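Cutting back on coffee, month two

I was at four cups a day in January. Now I have one, before nine. The headaches stopped after the first week, and I sleep through most nights.

Ye-seo Sung got me onto barley tea in the afternoon — the 200 gram bag from Gutis lasts me a month.
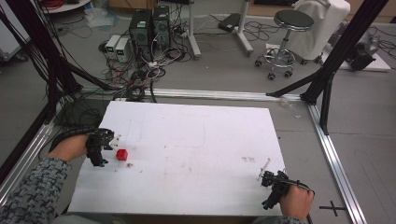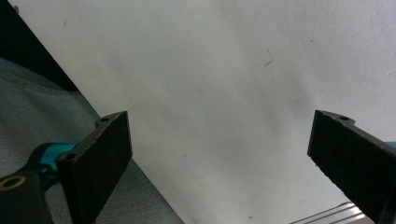 What I still miss

The second cup, mostly. Decaf from Prekeck is fine with milk but thin without it. I'm keeping the grinder for now and will look at it again in spring.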